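Sauce Packets and Squeeze Bottles: Condiment Waste in Two Campus Dining Halls

Hipólito Riquelme
Introduction to Food Systems, Term Project
Submitted Friday, March 13, 2020

Background

The college runs two dining halls, Nokisham and Andow. Both serve burgers, fries and sandwiches at lunch every weekday. Nokisham gives out ketchup, mustard and mayonnaise in single-serve packets from bins next to the registers. Andow switched to squeeze bottles on the tables two years ago, and keeps a small bin of packets for takeout orders only.

I work the dish line at Nokisham and see a lot of unopened packets come back on trays. Under the kitchen rules anything that comes back on a tray goes in the trash, opened or not. I wanted to find out how much was being thrown away and whether the bottles at Andow were really better, or if the waste just showed up somewhere else.

Method

I collected data over 7 weekday lunches in February. At Nokisham I stood at the tray return and pulled every ketchup packet off the trays before they went to the dish line. Packets were sorted into two buckets, opened and unopened, and counted after the shift. I left out mustard and mayonnaise because the mustard bin was empty for part of the first week and the numbers would not have meant much.

At Andow I could not count packets, so I weighed the bottles before and after lunch on a kitchen scale borrowed from the Pisharody Hall teaching lab. I also asked the closing staff to set aside any bottle they were going to throw out that still had ketchup in it.

Last, I handed out a one-page survey at both halls. I got 54 back that were filled in completely. Another handful were missing the second side and I did not use them.

Results: Nokisham

Over the study period 2,242 ketchup packets came back on trays. Of these, 1,261 were unopened. That is a little more than half. The share of unopened packets did not change much from one day to the next, even though lunch was busier on burger days.

Opened packets were not always empty. Many had been torn at the corner and squeezed once. I did not have a good way to measure what was left in them, so the real amount of wasted ketchup is higher than the unopened count shows.

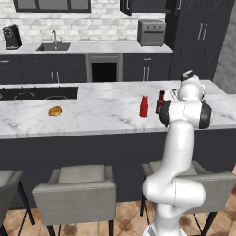
The survey helps explain the unopened packets. Most Nokisham students said they grab a handful without deciding how many they need, because the bins are before the registers and they do not want to go back through the line. Several wrote that they used to put extras in their bags but stopped because they had too many at home already.

Results: Andow

Bottles lost less ketchup to the trash than I expected. The main loss was at the end of a bottle's life. Staff pull a bottle when it starts to sputter, and there is usually still some ketchup stuck to the sides. The bottles are supposed to be stored upside down overnight to fix this, but the rack in the back is too short for them, so they are stored standing up.

There was also a problem with plates. Students with bottles tend to pour a large pool of ketchup and leave part of it. I saw this on many trays but did not weigh it. If I did the project again, I would scrape plates at both halls and compare them, and I think that is the biggest gap in this report.

Andow students had two complaints on the survey. The first was that the bottle caps get crusty. The second was that there are not enough bottles, so people walk around looking for one. A few said they would rather have packets for reasons of cleanliness – this came up more than taste or cost.

Pump dispensers

The dining office gave me a brochure for the Drullis countertop pump, which takes a large sealed bag of ketchup. It would go on the counter past the registers and students would fill paper cups. I talked to the Nokisham lunch manager about it. She liked that the bags are sealed but was worried about the cups, which would be a new kind of trash. She also said there is only one free outlet-side counter and it is promised to the new toaster. The pump does not need power, so it could go on the other side by the salad bar.

Recommendations

1. Move the Nokisham packet bins past the registers, so students can come back for more without waiting in line again. This costs nothing and could be done over a break.

2. Buy a taller rack for Andow so bottles can be stored cap down.

3. Wipe bottle caps between lunch and dinner – right now it is done only at closing.

4. Try one pump at Nokisham for a month before buying more, and count the paper cups.

Limits of the study

The study was short and covered lunch only. Dinner has a different menu and fewer fries. I was the only person counting, and on the second day I started late and missed the first trays. The survey was given to people who were already sitting down, so takeout customers are not in it at all. The raw count sheets and a blank copy of the survey are attached at the end.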